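**ZORNLOW, June** — The breakfast shift at Woto, the catering outfit that has been feeding the Zornlow industrial park since 1937, has a new trainee. It has two arms, doesn't drink coffee, and has spent most of its first month on cups.

The arms come from Grokham, a small automation firm two streets over, and they are being taught to set up and clear the breakfast trays Woto sends out to offices in the park. The plan is for them to take over the early setup, which starts at 5 a.m. and has never been a popular slot. For now they practice in the old Trujillo room, named for a pastry cook who retired before most of the current staff were hired.

Blue tape is the big change so far. It marks out where things should go, and it has spread. Strips have turned up on the prep counter, on the inside of the walk-in, and for one confusing afternoon on the lid of the soup kettle. "People like a line," said Xóchitl Barajas, the shift lead. "I've been asking them to put the ladles back in the same place for years. Turns out I needed tape."

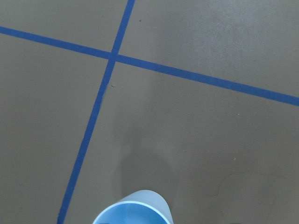

## Who does what now

Three people work the breakfast shift, and Woto says all of them are keeping their jobs. What the jobs consist of is less settled. One used to set trays full time and now spends half the morning beside the arms, putting cups and plates back where they started so the whole thing can be done again. He has asked if this counts as a promotion. Management is looking into it.

Barajas has picked up the paperwork. Grokham wants a note for every practice pickup, with a reason when one goes badly, and her log stood at 3727 entries when we visited. The early pages run to full sentences. The later ones mostly say "rim."

The rim is a sore subject. The arms take a cup by its edge, fingers over the side, and anyone who has worked a breakfast service was trained out of doing that in their first week. Barajas raised it with Grokham's engineers, who said the grip was reliable. She said she didn't doubt it, and would they care to drink from one. The cups now get an extra wash after practice, and a different grip is on the list for later in the summer.

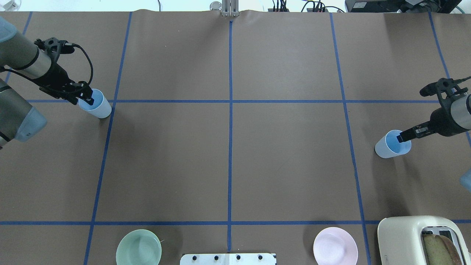

*Both arms at work on cups in the practice setup at Woto, with a bowl, a plate and a toaster along the near side of the table.*

## Toast comes later

Bowls and plates are next, then the toaster, which everyone on the shift seems to be looking forward to for the wrong reasons. There is a small pool going on how long the first unattended slice will take. Barajas is holding the money and says she has no position.

The schedule is the part that matters to the staff. If the arms can handle setup by themselves, the human shift would start an hour later, at the same pay, according to the notice pinned by the time clock. The same notice says the arrangement will be "reviewed," a word that someone has underlined twice in pen.

Barajas, who has opened the kitchen in the dark for most of her working life, would take the hour. She has some doubts about the handover, mainly who gets the phone call when a cup goes over at ten past five.

"I asked them that," she said. "They wrote down my number."

Woto and Grokham will decide on a date for the first real breakfast after the plate trials. Until then, trays are being set by hand, and the ladles are where they should be.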